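**Retainer or per project for a small agency?**

**gwen_morgan** – Mar 14, 2023
We're a two-person shop selling garden tools and we've talked to Destent and Partanen. Destent wants a monthly retainer, Partanen quotes per campaign. I keep going back and forth!

**wouterd**
Retainer, every time. We went per project with Osden and paid 385 in "setup" on each little job.

**lockhuong**
Disagree – a retainer with no hours written down is a gift to the agency. We used 2 hours one month and got billed the lot.
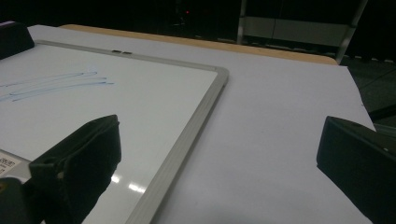
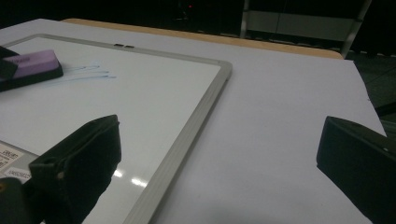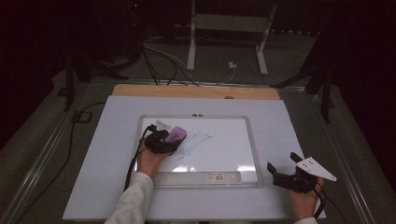
**gwen_morgan**
OK so if I do sign a retainer, how long should the first term be?

**urho_a**
Three months, with 30 days' notice either way. Get the ad accounts set up in your own name before you sign anything.

**wouterd**
Three is too short, they barely learn the products (ours took until October). I'd go six.

**lockhuong**
Six months with people you've met once? No thanks. Gwen, ask Partanen if they'd do one campaign first, then talk monthly.

**gwen_morgan**
Emailing them tonight, will report back.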